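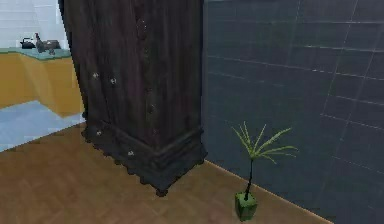 Basto says its new wardrobe will outlast your mortgage. The warranty is shorter

Dec 16, 2023

By Knut Ruppert

Furniture maker Basto has put a new line of tall bedroom wardrobes on sale under the name Drastidlow, and the launch leaflet makes a large claim for them. A Drastidlow, it says, is "furniture for a working lifetime." The starting price is $1,311. With the taller body and the soft-close hinges it goes up to $1,530.

The warranty runs for 10 years. It covers the frame and the back panel. Hinges, knobs, drawer runners and "surface finish" are left out, and those are the parts that people open, pull, slam and scratch. The leaflet doesn't mention this. It is on the second page of the terms, under a heading about transport.

Asked how a working lifetime came to be 10 years, a Basto spokeswoman said the two figures "measure different things." She said the company expects most of its customers to keep their wardrobes much longer than the warranty period. She didn't say what that expectation is based on. Basto has sold bedroom furniture for only six years, so it has no old wardrobes of its own to point to.

There is a test, or at least there is a number. The leaflet says the doors were opened and closed "over 1,000 times without visible wear." That sounds like a lot until you think about a weekday morning. Someone who opens a wardrobe twice a day gets past 1,000 in less than a year and a half. A couple sharing one will be there sooner. The spokeswoman said the test was carried out by Rothe, the workshop that makes the hinges, and that the full report was not available to the public. So the company that sells the hinges tested the hinges, and the rest of us get one line in a leaflet.

None of this makes the Drastidlow a bad wardrobe. The doors on the one in Basto's downtown showroom closed cleanly and the shelves didn't sag, though there was nothing on them except folded towels. A new wardrobe in a showroom will nearly always behave itself. The question is what it does after two moves and a damp winter, and the leaflet is silent on both. The assembly sheet does say that the back panel "should not be removed and refitted." Anyone who has ever tried to get a tall wardrobe down an apartment staircase will know what that means.

Basto is hardly alone here. Dorkska, its main rival in this part of the market, spent most of August advertising a dresser "built for generations" and then cut the guarantee on it from eight years to five. Dorkska said at the time that the change brought the dresser into line with its other products. That was true, and it was no help to the people who had been told about generations.

Secondhand dealers take a dim view of the whole business. One, who has run a used furniture store near the rail yard for most of her adult life and asked not to be named because she buys returns from both companies, said she takes in wardrobes from every decade and can usually tell which will sell again. She looks at the joints first, then at whether the screws have been driven into solid wood or into something that crumbles.

"The ones that last are the ones you can take apart," she said. "If it's glued shut, it gets one house."

The Drastidlow is partly glued. Basto says this makes it stiffer and quicker to put together at home, and on the second point it is probably right. The company also says replacement parts will be available "for the foreseeable future." It would not put a year on that. A spare hinge is listed on its website at $24, out of stock. The knobs aren't listed at all.

There is also the matter of the buy-back plan, which takes up a full page of the leaflet. Customers can return a Drastidlow at any time and get store credit for it, depending on condition. The credit is worked out by Basto staff when the wardrobe arrives, and the customer pays for the truck. If the customer doesn't like the offer, the customer pays for the truck home as well. The spokeswoman called the plan "a promise to the planet." She could not say how many pieces had come back under the trial version, or what became of them afterward.

Shoppers who still like the look of the thing – and plenty will, going by the showroom – could do worse than ask three questions before paying. Ask for the full warranty text and not the summary. Ask whether the hinges are a standard size that a hardware store would carry. The sales assistant this reporter spoke to thought they were, then checked, then said they weren't. And ask what the delivery crew will do if the wardrobe doesn't fit through the bedroom door, as the terms allow a restocking fee for that too.

Basto says the leaflet will be "reviewed in the normal way" in the new year. The warranty terms will stay as they are. The Drastidlow is in stores now, with home delivery promised in four to six weeks, though the order page was already showing nine.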